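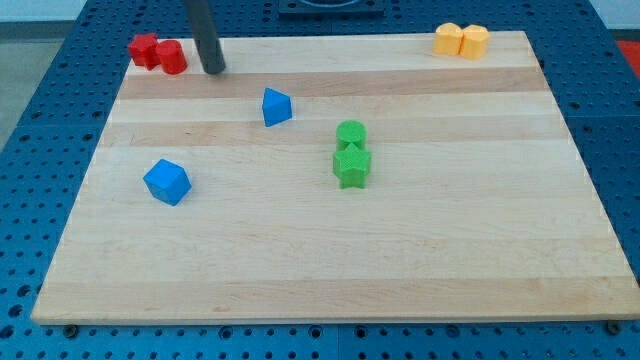

Eight plastic blocks on a maple board.

Ticket 904
Subject: Donation intake form accepts toy pledges but no drop-off slot is booked
Project: Releo donation intake
Reporting site: Furkent
Also affected: Wultetti
Not affected: Lacson
Opened: October 2025
Priority: High
Status: Resolved, one follow-up open

Summary

Donors who pledge used toys or children's clothing through the web form get a confirmation page and a confirmation email. In some cases no drop-off slot is written to the site calendar. The donor arrives with bags, the intake desk has no record, and the bags are logged by hand as walk-ins. Later the original pledge expires and the donor gets an automatic reminder asking why nothing was delivered.

Furkent reported the problem first. Wultetti confirmed the same behavior the next day. Lacson could not reproduce it.

Environment

Releo intake form, public version, current release.
Site calendars hosted separately for each drop-off point.
Pledge records stored centrally.
Reminder job runs nightly and reads pledge records only. It does not check walk-in entries.

Steps to reproduce

1. Open the public form and choose Furkent as the drop-off point.
2. Select Toys, then add Children's clothing as a second category.
3. Enter a note in the Contents field. The note must be longer than 600 characters.
4. Pick any open slot and submit.
5. Check the pledge record. It exists and is marked Confirmed.
6. Check the site calendar. The slot is still shown as open.

Expected: slot is held and linked to the pledge.
Found: pledge saved, slot not held, no error shown to donor or staff.

Log

Entry 1. Support
Asked Furkent for sample pledges. Received a list of failed bookings with pledge references. All of them contain more than one category. First theory was that the second category overwrites the slot request. Tested with Toys plus Children's clothing and a short note. Slot was held correctly. Theory dropped.

Entry 2. Furkent intake desk
Failed bookings seem to come mostly from families clearing out a whole room. They list everything: puzzles, shape sorters, winter coats by size, shoes, which pieces are missing. Short pledges such as "one bag of clothes" go through. We are now checking each new pledge against the calendar by hand. Please advise how long this will be needed.

Entry 3. Support
The note about long lists was useful. Repeated the test with one category and a long Contents note. Slot not held. Category count has no effect. Note length is the trigger. Cut the same text down step by step and submitted it each time. At 600 characters the booking works. At 601 it fails every time.

Please continue the hand check until this ticket is closed.

Entry 4. Development
Confirmed on the test system. The pledge table has no practical limit on the Contents field. The calendar entry does. When the form passes the note to the calendar, the calendar rejects the whole entry, including the slot. The form treats any reply from the calendar as success and goes on to send the email.

There are 2 separate faults:

a) Length limit differs between pledge record and calendar entry.
b) Form does not read the reply code from the calendar.

Fault b is the more serious one. It would hide any other calendar failure as well.

Entry 5. Support
Lacson asked why their site is clean. Their calendar was set up later, with the note field switched off. Staff there open the pledge record to see what is coming. The long text never reaches the calendar, so nothing is rejected. No action needed at Lacson.

Entry 6. Wultetti intake desk
Related question. Donors whose slot was not held have been receiving the "We missed you" reminder after they did bring their items. Several have replied, some annoyed. Can the reminder be turned off for now?

Entry 7. Support
Reminder job paused for Furkent and Wultetti. Lacson left running. Donors who already received the message in error will be sent a short correction. Text is in the shared templates under Pledge – received, thank you.

Entry 8. Development
Fix for fault a: the calendar entry now carries only the first line of the note plus the pledge reference. Full text stays in the pledge record. No limit has been placed on what the donor can type. A detailed list saves sorting time and we do not want to discourage it.

Fix for fault b: the form now waits for the reply code. If the slot is not held, the donor stays on the slot page, the note text is kept, and a message asks them to pick again. The confirmation email is sent only after the slot is held.

Both changes are on the test system.

Entry 9. Support
Tested with notes of 70 characters, 600 characters, and a very long list pasted in twice. All booked. Tested a forced rejection by closing the slot while the form was open. Message shown correctly, no email sent. One minor defect: the message told the donor to "select a valid resource." Changed to "That time is no longer open. Please choose another."

Entry 10. Development
Released to live. Repair script run on older pledges. It matches Confirmed pledges that have no calendar entry against walk-in entries with the same email address and closes them as Delivered. Pledges with no match were left alone and sent to each site as a list. Some walk-ins were logged without an email address – those have to be matched by name at the desk.

Entry 11. Furkent intake desk
List received and worked through. Hand check stopped. New pledges with long notes are showing in the calendar.

Entry 12. Wultetti intake desk
Same here. One pledge on our list was a duplicate and has been deleted.

Resolution

Calendar note shortened at the source. Form now checks the calendar reply before confirming. Reminder job switched back on for Furkent and Wultetti after the repair script finished.

Open follow-up

The nightly reminder still ignores walk-in entries. A donor who books a slot but comes on a different day and is logged as a walk-in will still get the reminder. Moved to a separate ticket, planned for December. Until then, intake staff should search for an open pledge by email before creating a walk-in entry.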